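Home | Posts | Notes | Reading list | About

When a robot should stop trusting its own plan

30/04/2024

I've been itching to write this one up for weeks, and now that the numbers have stopped moving I finally can. It's about a small change to how we train our manipulation policies at Onddale, and it has made me happier than any result I've had since I started on this stuff.

Some background first. Our policies predict actions in chunks. You show the network what the cameras see, it hands back a short burst of future movements, the arm plays them out, then it looks again and asks for the next burst. Chunking is lovely because the motion comes out smooth and you don't get that nervous dithering you see when a policy decides afresh at every tick. The trouble is that during a burst the arm is more or less running with its eyes shut. If a spoon rolls, it carries on reaching for where the spoon used to be.

The usual cure is to make the chunks shorter. We tried that, and the dithering came straight back. What Linnea Sandberg suggested, on a whiteboard that still hasn't been wiped, was to let the length vary. The network predicts the whole burst as before, plus one extra number for every step, which says how much it would bet on that step still being a good idea once it gets there. When the bet drops below a threshold we bin the rest and look again. We call it Stollska (Linnea's choice, and she won't explain it).

The bit I love is where the training signal comes from. We don't label anything! We take the demonstrations we already have, ask the policy to predict from one moment, ask it again from a few steps later, and measure how far the two answers disagree. Big disagreement means the first plan had gone stale. So the extra number learns to predict its own future change of mind, and it costs us one small head on the network and an afternoon of computing.

We had 4000 demonstrations to draw on, collected over a long stretch by Tolera Nigatu and Montserrat Bermúdez, and we held back 400 of them for checking the head. I expected the bets to be mush. They were not mush at all! Across free space the head is as calm as anything and lets nearly the full chunk run. A few steps before the fingers close, it drops like a stone, the policy looks again, and then it climbs back up once the object is held. It worked out where the fiddly moments are with no hint from us.

Tableware is where it gets really interesting, and it's what I've been staring at most. Cutlery is thin and shiny, it lies at any old angle, and it touches its neighbours.

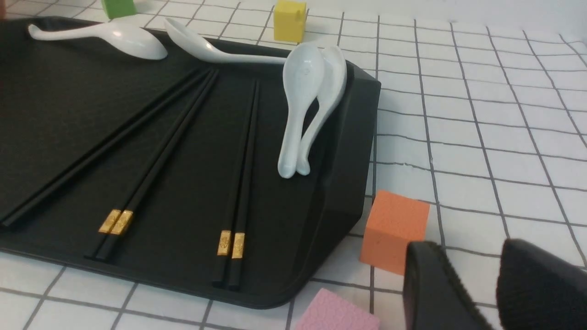
Long thin things are hard for a plain chunked policy because a small error across the handle is a miss, while the same error along the handle hardly matters. Stollska seems to have picked up on that too. The bets fall much faster when the approach is drifting sideways across the object than when it's drifting lengthways, and I spent a whole evening replotting that one to make sure I hadn't mixed up my axes. I hadn't.

Now for the less rosy part. The threshold still has to be set by hand, and a value that suits spoons is too jumpy for big soft things. Fasil Mamo also found that if the wrist view is mostly blocked, the head gets confident for no good reason, presumably because both predictions are equally ignorant and so they agree beautifully. Agreement isn't the same as being right, and I don't have a fix for it yet. Hemi Cartwright thinks a small ensemble would sort it out. I think it would eat our time budget, so we're going to try it and see who buys lunch.

I'm hoping to have the code tidy enough to share by August. If you've tried anything similar, particularly on cluttered tables, do write to me, I'd love to compare plots.

Get new posts by email. We use cookies to remember your preferences. Accept | Manage

Contact | © 2024 | Back to top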